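Turnmont Robotics Club – Bench Guide
Section 4: Stand Placement Task

Contents of this section
4.1 Before you start
4.2 Setting the stand
4.3 Teaching the grip
4.4 Approach and lowering
4.5 Recording a run
4.6 Faults and what to do

4.1 Before you start

This section covers the stand placement task used in the second half of the course. Students should have passed the bench safety check and finished Section 3 (Jogging and Saved Points). Work in pairs. One student drives the arm from the Medve panel and the other keeps a hand by the emergency stop. Swap after each set of runs.

The task file is called Erum and is stored in the shared folder under Placement. Copy it to your own folder before opening it. Changes saved to the master copy affect every group, and the October intake lost a full afternoon of work this way.

CAUTION: Check that the stop button is reset and tested before power is applied to the arm. Test it again after any change of driver.

1. Log in to the Medve panel with your pair's account.
2. Load your copy of Erum.
3. Set the speed limit to 15 per cent. Leave it there until 4.5.
4. Open and close the gripper twice with nothing between the fingers.
5. Look over the cable along the arm. It must have enough slack to follow the wrist through its full turn without catching.

4.2 Setting the stand

The wire stand is light and moves if it is knocked. Its position matters more than any other setting in this task.

1. Place the stand on the wooden tabletop with all its feet in contact with the surface.
2. Press down lightly on the top with one finger. If it rocks, turn it a little and try again. Do not bend the legs to correct it.
3. Measure 260 mm from the table datum to the nearest foot. Write the figure in the run sheet.
4. Clear any scraps, pens or tape from the working area.

Note: Do not tape the stand down. Entries in the Cedach round are scored with a free stand, and a program tuned on a fixed one will usually fail there.

4.3 Teaching the grip

The grip is taken at the rim. A grip too far in leaves no room for the fingers to open at the stand, and a grip too near the edge lets the piece swing.

1. Hold the piece by its lower edge with the gripper open and the arm in hold mode.
2. Bring the rim between the fingers.
3. Close the gripper using the Step key, one press at a time, until the force reading settles.
4. Let go of the piece and step back behind the floor line.
5. Save the point as GRIP_A.

If the piece turns between the fingers when you let go, open the gripper, take a deeper grip and repeat from step 2. Do not raise the force limit to cure a poor grip.

4.4 Approach and lowering

Pairs tend to spend most of their time on this part. The arm comes in above the stand, stops, and then lowers in a straight line.

1. Jog to a point directly over the stand and save it as OVER_STAND.
2. Switch from joint mode to linear mode. In joint mode the wrist will swing on the way down.
3. Lower in steps of 2 mm once the lower edge is near the wire.
4. Stop at first contact and save the point as TOUCH.
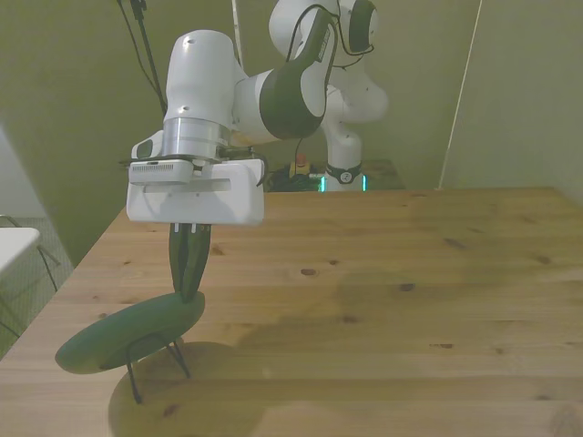
5. With TOUCH saved, check the tilt value on the panel. A piece that goes in at too great an angle may slide along the wire when the fingers open.
6. Adjust the tilt at the wrist only. Leave the base and elbow joints alone, or OVER_STAND will have to be taught again.
7. Open the gripper by one Step press and wait. If the piece stays put, open fully.
8. Raise the arm in linear mode until the fingers are well clear of the rim. Save this point as CLEAR.

CAUTION: Never reach in to steady the piece while the gripper is opening. If it starts to go, let it fall.

Note: The pan task uses the same four points under the same names. A pan held by its rim hangs further from the wrist, so OVER_STAND has to be taught higher, and the tilt will need its own value. Keep the pan and disc values in separate copies of the file. 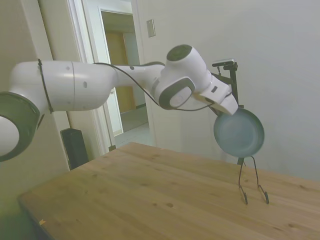 Figure 4.2 – Pan held on its side above the wire stand.

4.5 Recording a run

A run counts only if it is started from the home position and played through without touching the panel.

1. Send the arm to home.
2. Start the log and enter your pair number.
3. Play the program at the 15 per cent limit.
4. Mark the run as Placed, Slipped or Stopped. Use Stopped for any press of the emergency stop, whatever the reason.
5. Return the piece to the start position by hand, with the arm in hold mode.

When you have a clean set at this speed, ask Carolina Esteves to sign the run sheet. The speed limit may be raised after that. Unsigned sheets are not accepted for the Cedach entry.

4.6 Faults and what to do

Code 801 on the panel
The arm has met more force than expected while lowering. Usually TOUCH has been saved too low and the arm is pushing the piece into the stand. Clear the code, raise the arm, check the stand for bent legs and teach TOUCH again.

Stand moves during lowering
The piece is meeting one side of the wire first. Check the stand distance against the run sheet before changing any saved point.

Piece lifts with the fingers on release
The gripper has not opened far enough before the move to CLEAR. Add a pause after the open command.

Arm stops short of OVER_STAND
Check for a snagged cable first. If the cable is free, the point was probably saved in the wrong mode. Delete it and return to 4.4, step 1.

Any fault not listed should be written on the run sheet with its code and reported before the next pair takes the bench.

Next: Section 5 – Working With Both Arms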